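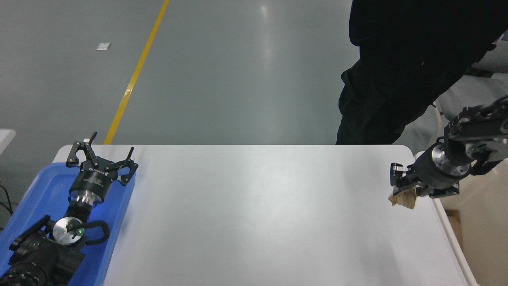 3.2 Durchführung im Studierendenprojekt

Die Aufgabe »Tisch abräumen« wurde im zweiten Teil des Projektseminars bearbeitet. Die Gruppe bestand aus Annunziata Tedesco, Fulvio Ferri und Ernő Pintér, die Betreuung hatte Tiziana Melis. Für alle drei war es die erste Arbeit mit einem zweiarmigen System. Die Gruppe hat deshalb entschieden, zuerst nur mit einem Arm zu arbeiten und den anderen in einer Ablage auf dem Tisch zu parken. Diese Entscheidung vereinfacht die Steuerung, sie verkleinert aber auch den Bereich, in dem ein Objekt gegriffen werden kann.

Als Objekt diente zerknittertes, weiches Material. Solches Material hat keine feste Form, und ein Greifpunkt, der bei einem Versuch gut war, kann beim nächsten Versuch unbrauchbar sein. In der Software Flusta, die von der Gruppe für die Aufnahme benutzt wurde, ist jeder Versuch in drei Phasen geteilt: Greifen, Transport und Ablegen über dem Behälter (Abbildung 4). Die Grenze zwischen den Phasen wurde von Hand gesetzt, und zwar immer durch dieselbe Person, damit die Einteilung einheitlich bleibt.
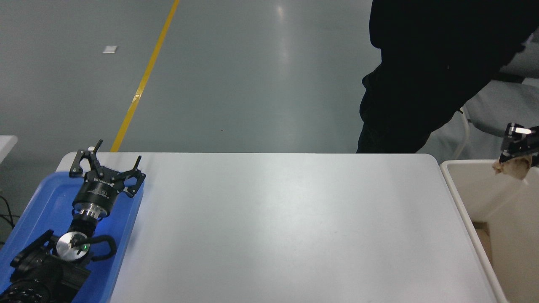 Abbildung 4: Ablegephase. Der rechte Greifer hält das zerknitterte Objekt über dem weißen Behälter, der linke Arm liegt in der blauen Ablage.

Insgesamt wurden 233 Versuche aufgenommen. Davon sind 212 in die Auswertung gekommen; die übrigen hatten Lücken in den Gelenkdaten und wurden vor der Auswertung entfernt. In 27 der ausgewerteten Versuche ist das Objekt nicht im Behälter angekommen. Die meisten dieser Fehler entstanden in der Transportphase – das Material rutschte zwischen den Fingern, wenn es nur an einer einzelnen Falte gefasst war. Fehler beim Ablegen waren seltener und betrafen vor allem Versuche, in denen der Greifer zu früh geöffnet wurde.

Aus didaktischer Sicht war für uns interessant, wie die Studierenden mit diesen Fehlern umgegangen sind. Am Anfang wurde die Ursache fast immer in der Software gesucht. Erst als Herr Pintér vorgeschlagen hat, die Protokolle nach der Phase des Fehlers zu sortieren, wurde der Griff selbst zum Thema. Die Gruppe hat danach eine einfache Regel formuliert: Das Objekt soll nahe an seiner Mitte gefasst und vor dem Transport kurz angehoben werden. Ob diese Regel auch für andere Materialien gilt, wurde im Projekt nicht mehr untersucht.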